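Room partition panel

A room partition panel is a tall, flat building element which divides an interior into smaller parts without being a structural wall. It may stand free on the floor, hang from a rail or be fixed between floor and ceiling. Panels of this kind are found in offices, exhibition halls, schools and, less often, in homes. The term is sometimes used also for folding screens, although these are usually treated as furniture.

Terminology

In the trade, a single piece is called a panel or leaf, and a row of connected pieces is called a run. The open space that is left between two panels is called the gap. A gap can be intended, for passage or for air, or it can be the result of a floor that is not level. Catalogs of the manufacturer Metetti use the word "slot" for a gap too narrow for a person to pass, but this use did not spread widely.

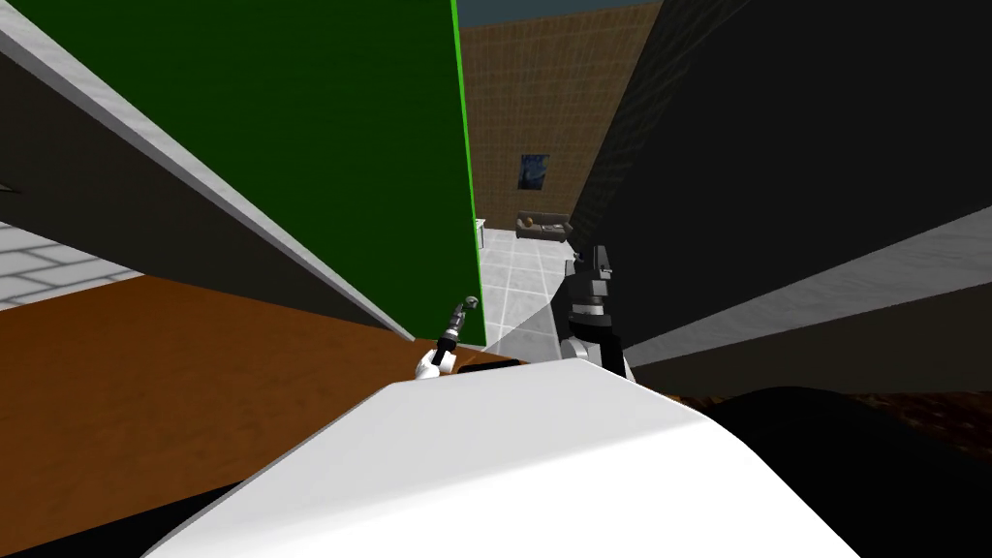 Narrow gap between two tall panels (computer rendering)

Construction

Most panels consist of a frame, a core and two outer faces. The frame gives stiffness and carries the fittings. The core may be honeycomb paper, mineral wool or foam, depending on how much sound the panel has to stop. The faces are made of board, sheet metal, glass or stretched fabric. A heavy core improves the sound insulation but makes the panel difficult to move, and for this reason movable systems are often a compromise.

Free-standing panels need a foot or a base plate. The width of the foot depends on the height and weight of the panel, and a panel which is very tall in relation to its foot can fall when somebody leans on it. In longer runs the panels are often placed at an angle to each other -- a zigzag line stands better than a straight one.

Rail-hung panels have no foot. The first Skamix system used two rollers for each leaf and a single track, and the leaves could be stored at one end of the room. Its standard leaf was 707 millimeters wide and 40 millimeters thick. Later versions kept the width, so that old leaves could be replaced one at a time.

Acoustics

The sound insulation of a run is limited by its weakest point, and this point is normally the joint. Even a small opening under the panel lets through much of the speech from the other side. Manufacturers close the joints with brushes, rubber lips or magnetic strips. Drop seals, which are pressed against the floor by a lever or a spring, give better results but need regular adjustment.

Where two panels are left apart on purpose, insulation is of little interest, and the panels serve mainly to block the view. Soft faces can still reduce the echo in the room.
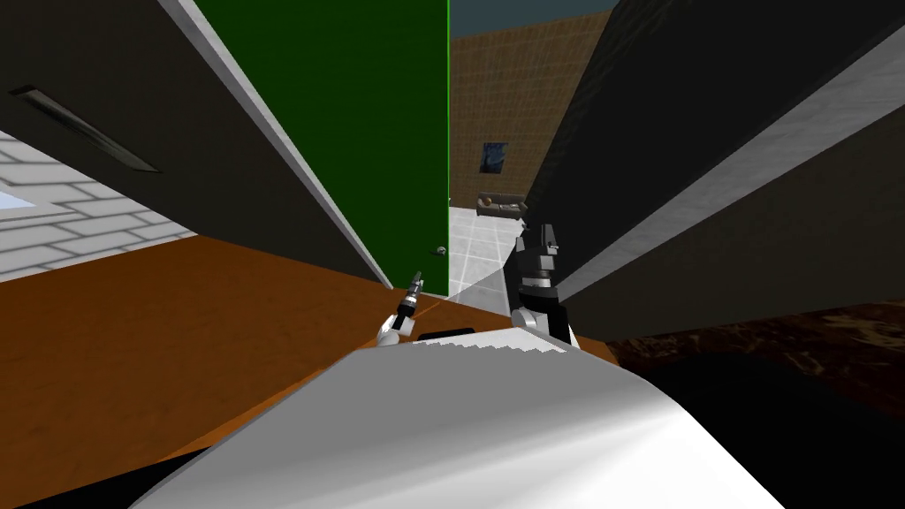

Use in exhibition halls

Exhibition halls use panels in large numbers, since the plan of the rooms changes with every show. The hall at Costari owned 122 panels when its stock was listed in November 2018, almost all of them of the free-standing type. The panels were stored upright in wheeled racks, with 8 panels in each rack.

The Tosh clip, a bent metal piece pushed over the top edges of two neighboring panels, is common in such halls. It requires no tools, but it does not hold well when the two panels differ in thickness.

Maintenance

Faces of board and metal are wiped with a damp cloth. Fabric faces are vacuumed, and stained covers are removed and washed if the design allows it. Rollers and tracks should be kept free from dust. Feet are checked for loose screws each time the panels are moved to a new position.

See also

Folding screen
Movable wall
Sliding door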